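Window changeover at a small shop: how often is too often?

Forum: Shopfront and Visual Display > Independent Retailers

dmcgrath_basholm
Hi everyone, long-time reader and very occasional poster! I run a homewares and gift shop called Basholm (two windows on the street side, one skinny one around the corner by the bus stop) and I'm trying to settle a friendly argument with my business partner, Chantal. She wants a full window change every month. I would be perfectly happy with four a year, done properly, with a bit of money behind each one. Our February window was all paper birds and a painted sky, and I loved it so much I could have cried when it came down. It took the two of us three evenings to put up and it was gone before half our regulars had walked past it. So what do the rest of you do? And does anyone keep the same backdrop and just swap the stock?
Deirdre

gilmar_r
Welcome, Deirdre! We sell shoes, so take this with a grain of salt, but we do a full change every season and a small refresh every couple of weeks in between. The refresh is me with a lint roller and a step stool before opening, moving the pairs around and changing the color of the risers. People come in and say "oh, new window!" when all I did was trade the browns for the greens. I'd say keep your birds up longer next time and let the things underneath them move.

windowlady38
I'm with Chantal on this one, sorry! If your foot traffic is mostly the same people on the same commute, they stop seeing a window after a couple of weeks. I had a gorgeous harvest display up for a whole season once and a customer of many years asked me when I was going to put something in the window. I've done monthly ever since and I keep each one cheap. My limit is $100 a window, including the ribbon, and I'm stubborn about it.

E_Panganiban
Respectfully, I think monthly is how small shops wear themselves out. I dressed windows for Kowalchuk back when they still had the big corner store, and even with a proper crew we never turned the main ones that fast. The side windows, sure. Those were where we tried things out and let the new people have a go. Deirdre, you have a skinny window by a bus stop, and bus stop people stand there every single morning with nothing to look at. Change that one as often as Chantal likes and leave the two big ones alone until you have a real idea for them. 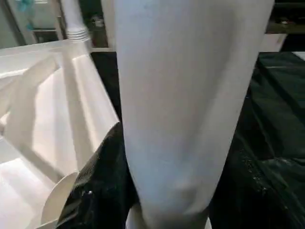 Re: Window changeover, page 2

dmcgrath_basholm
Oh, I like this very much, Eduardo. I read it out loud to Chantal over the register and she has already claimed the bus stop window as hers, so I may have lost it for good. One more question while I have you all: what are you using to hang things? Our ceiling track is ancient and came with the building, and I don't trust it with anything heavier than a bird.

ghislain_v
Clear line and a tension rod, if the recess is narrow enough. I bought a Drollach rod a while back after two cheaper ones slid down the wall overnight, and it has held a row of enamel pans without complaining. For wide windows I'd get somebody to look at the track before you put any weight on it. Replacing ours cost less than I had feared, and we got proper sliding hooks out of it.

windowlady38
Seconding the sliding hooks! But I have to disagree on the clear line, it catches every spotlight in the place and looks like spider web from the sidewalk. Thin black line on a dark background, white on a light one.

ghislain_v
Depends on your lights, I think. Mine come from the front and low down, and the line disappears nicely. With spots straight overhead I can see how it would be a nuisance.

gilmar_r
Can I put in a word for floor-standing pieces too? I have a set of Poltus stands that come apart flat and go under the stockroom stairs, and they've been mountains, a staircase and (with a lot of felt) a hedge. Nothing hangs at all in my current window and I had it finished in 30 minutes. My knees are very grateful.

chantal_basholm
Hello all, this is the famous Chantal. I made an account just to say thank you for the bus stop window. I'm starting with teapots. Deirdre thinks teapots are dull and I would like it noted that she said so in front of a customer who was buying one.

E_Panganiban
Teapots are a fine place to start, Chantal. Put the biggest one off center and light it from the side, and go stand at the bus stop yourself before you lock up. Post a picture when it's in, would you?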